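**Countertop drawer unit: keep it, move it, or give up on it?**

posted by **nicaodha_kitchen**, 07/06/2026

Hi all! We moved into our place in Trirnitz in May and the kitchen has exactly one useful stretch of counter. I put a wooden shelf unit with a pull-out drawer at the back of it, up against the tile, and I love how it looks (black pipe handle, pale wood, very cute) but I'm starting to wonder if I've wasted my best spot.

Also back there: a toaster oven, glass jars, the utensil holder, mugs, and the paper towels over in the corner. The fruit plate lives on top of the unit, and so does whatever cup or can gets parked next to it.
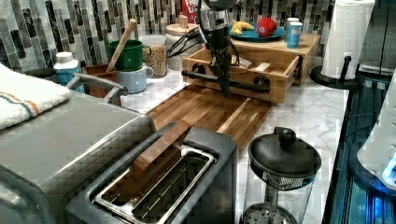
My trouble is the drawer. It was supposed to be for bread. Then odds and ends went in, then snacks, and now it's whatever anyone was holding when they walked past. My husband says a drawer on a counter is always going to be a junk drawer. I say it needs a rule! Depth of the counter isn't the issue, I have 30 inches there, which I know is generous.

Two things I'd like to know. What would you keep in it? And is it OK for a marble counter to have wood sitting on it all the time, or should I be putting something under it?

---

**Teresa Ó Ceallaigh**

Oh, I have been through this with almost the same setup, so let me save you a few months. Pick one kind of thing and be strict. Ours is "open packages only" – the half loaf, the crackers somebody started, the chips with a clip on them. Sealed stuff goes to the pantry, and anything that isn't food gets evicted at the end of the day. The kids grumbled for a week or so and then just did it.

The shallow ones are better for this than you'd think. One bag of chips lying flat takes up a good part of the floor, so you can't bury things three deep and forget them.

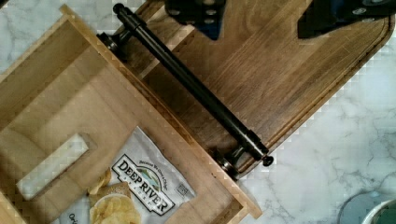 Loose crumbs are the other thing. I cut a piece of plain shelf liner to fit the bottom of mine, and every couple of weeks I lift it out and shake it over the sink. If your drawer comes all the way out, even easier, but check for a stop at the back before you yank it (I did not check, and I had to glue a runner).

On the marble: I've had wood on mine for years with small felt pads at the corners and no marks. What you want to watch for is water getting trapped underneath, so wipe around it and slide it forward now and then. I'd keep the fruit on top, too. A couple of pieces on a plate get eaten, and a big bowl of them goes soft.

If the whole counter feels busy, try lining things up back to front. I keep the board lying flat with the bread drawer at the far end of it, so the loaf comes out, gets cut and goes over to the toaster without me crossing the kitchen.
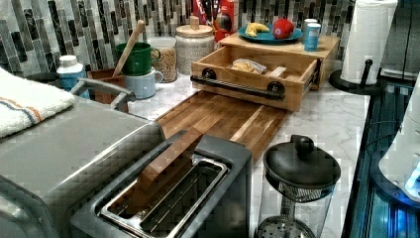
*Bread drawer at the end of the board, toaster at the near end.*

It does mean I have to move the board before I can roll out pastry, which is annoying at Christmas and fine the rest of the year.

---

**hivstead_dan**

get rid of it. we had a Plinano one, paid 80 for it and sold it for 15. counter space is counter space

---

**pantrymoth3042**

I wouldn't go that far, Dan! But I'd put the snacks somewhere else and keep it for bread, like you planned. Bread in a plastic bag is happy in there for a few days as long as it's away from the heat of the toaster oven, so leave a decent gap between the two. Cork instead of felt underneath if you spill a lot, felt stays damp.

And measure how far the drawer sticks out when it's open. Mine hit the kettle every single morning until I swapped them around.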